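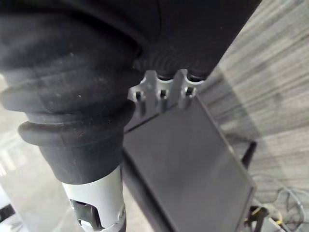

Ribbed black rubber and silver metal brackets, close up.

Cable checks before the spring season

February 13, 2024

The Gralgate rental counter has finished its winter cable check, and members who have been waiting on XLR and breakaway cables can book them again starting this week. The Skasgate counter is still working through its multipin stock and will not have those back on the shelf until the end of the month. If you have a breakaway reserved at Skasgate before then, it will be sent over from Gralgate at no charge, but please confirm by phone so it goes in the right bag.

We tested 1201 cables this winter. Of those, 43 failed outright, meaning an open conductor, a short, or a shield that was no longer connected at one end. Another 19 passed on the bench but made noise when they were flexed near the connector. Those were pulled too and treated as failures. A simple tester will tell you a cable is good as long as the cable is lying still, so if you only plug both ends in and look at the lights, you will miss the ones that crackle when the boom operator takes a step.

Most of the bad cables had the same problem. The strain relief had loosened, the jacket had pulled back out of the connector, and the solder joints were taking the load. This happens faster on short jumpers inside a bag than on long runs, which surprised a few people at the counter. A jumper between a receiver and a mixer gets bent hard in the same spot every day and then gets pulled by the connector when someone is in a hurry. Right-angle connectors help if there is room for them. So does leaving an extra couple of inches of slack and tying it down loosely with a hook-and-loop strap.

How to check your own

Start with the connectors. Unscrew the back shell and look at where the jacket enters the clamp. If you can see the inner conductors between the jacket and the clamp, the cable needs to be re-terminated, even if it tests fine. Check the solder for cracks and look for stray shield strands near pin 2 or pin 3. While the shell is off, look for green or white buildup on the pins. Wipe the contacts with isopropyl alcohol on a lint-free swab and let them dry before you close it up.

Then test for continuity pin by pin. Any tester will do. The counter uses the Pleteteck bench tester, and members can use it free during open hours if they don't have one. Hold the connector still and flex the cable in a circle, then do the same at the other end, then run your hand down the whole length and bend it every foot or so. Watch for a flicker.

Last, plug the cable into a mixer with a dynamic mic on the other end, put on headphones, bring the gain up to a normal working level, and repeat the flexing. Some faults only show up here. Turn phantom power on for a second pass with a condenser mic if that is how the cable is normally used. Mute or pull down the headphones before you switch phantom on or off.

Coiling

We still see cables come back wrapped around an elbow. Please use the over-under method. If you don't know it, ask at the counter and someone will show you. It takes a few minutes to learn and a week or two to stop thinking about. A cable that has been elbow-wrapped for a season develops a twist that is hard to get out, and the shield starts to bunch up inside the jacket. Warming the cable to room temperature and laying it flat overnight will relax a mild twist. A bad one will not come out.

Cold weather makes this worse. Standard jackets get stiff near freezing, and forcing a tight coil at the end of a night exterior puts stress on everything inside. Make bigger loops when it's cold, throw them loosely in the case, and recoil them properly indoors.

Labels

Mark both ends with the length and your initials or company name. Colored heat shrink lasts longer than tape and doesn't leave residue. Clear heat shrink over a printed label works well and can be read in a dark truck. If you rent from us, please do not put your own tape over our numbers. We spent around 8 hours this winter scraping gaffer residue off connectors, and on several cables the number came off with it.

When one fails on a job, tie a knot in it right away. Everyone on a sound crew knows what a knotted cable means. A bad cable that goes back in the case without a knot will end up on the next setup, and whoever grabs it will lose time tracing the same fault again. Cables that come back to the counter knotted are not charged as damage unless they have been cut or crushed.

Repair night

The next repair night is at the Ó Néill workshop, upstairs, with the same setup as last time. Irons, solder, clamps and a small stock of connectors will be on the benches. Connectors are sold at cost. Bring your own heat shrink if you want a particular color. There is room for eight people at the benches, so sign up at either counter. If you have never soldered an XLR, put that on the sheet and you will be placed at the bench by the door where there is more space to work with someone.

We plan to run the full check again in September, ahead of the fall bookings. Members who want their own cables tested along with the house stock can drop them off at Gralgate the week before, coiled and labeled.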